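3 March 2018
Grout trial, batch 3 (Gonon fine joint, black)

Aim: compare shrinkage of the Gonon grout against the Danko we had in September. Same substrate, same mixing paddle. Ita Hegarty mixed, I timed.

Water added by weight this time, not by the jug. Slaked 11 minutes, remixed by hand. The Danko needed a second splash at this point; the Gonon did not. Open time on the bucket 20 minutes before it started to drag on the float.

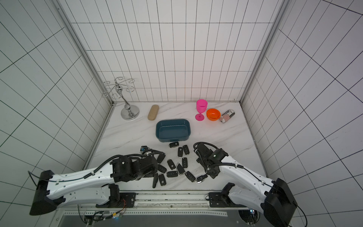

Joint width and fill

Test bars cast in the Fleken moulds, three per mix. Bar 2 of the Gonon set has a void at one end and should be left out of the averages. Load cell zeroed with the 1,000 g weight before and after; no drift worth noting.

Pigment still a nuisance. It floats if the mix is left standing, and the first wash then takes a grey haze across the face of the tile. Ita wants to try a drier sponge and a longer wait before washing.
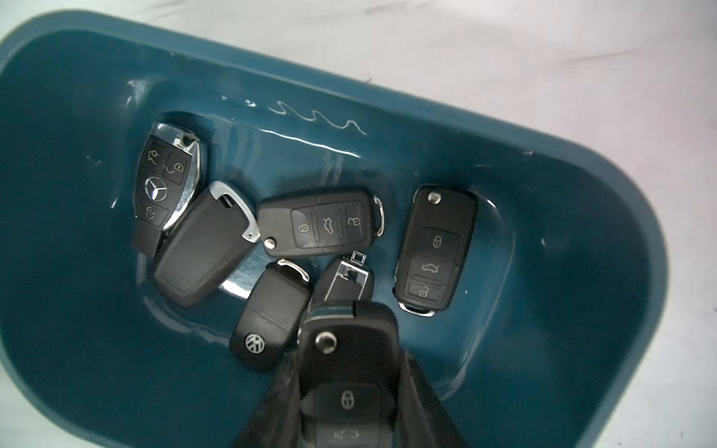 The haze came off the offcuts with a dry cloth next morning, so no acid wash for now. Same could not be said of the Danko, where two offcuts went in the skip.

Grakermont say their sealer can go on after 3 days. Their sheet gives no figure for a cold room and ours is cold. Will leave it longer and write down what we did.

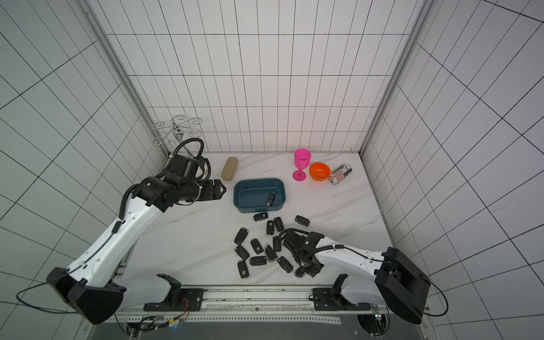
Fig. 3. White tile, black joints, back and side walls.

Length readings to be repeated on the same comparator. Do not swap the anvil, it cost us the whole September set. Bars stay wrapped until then.
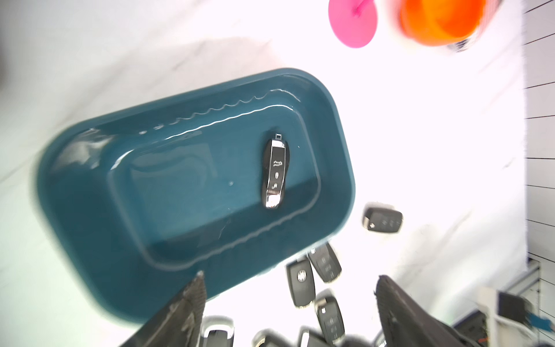 Fig. 4. Key fob in tray, on the marbled top.

To do: order more Gonon, label the bars properly, ask Grakermont about temperature.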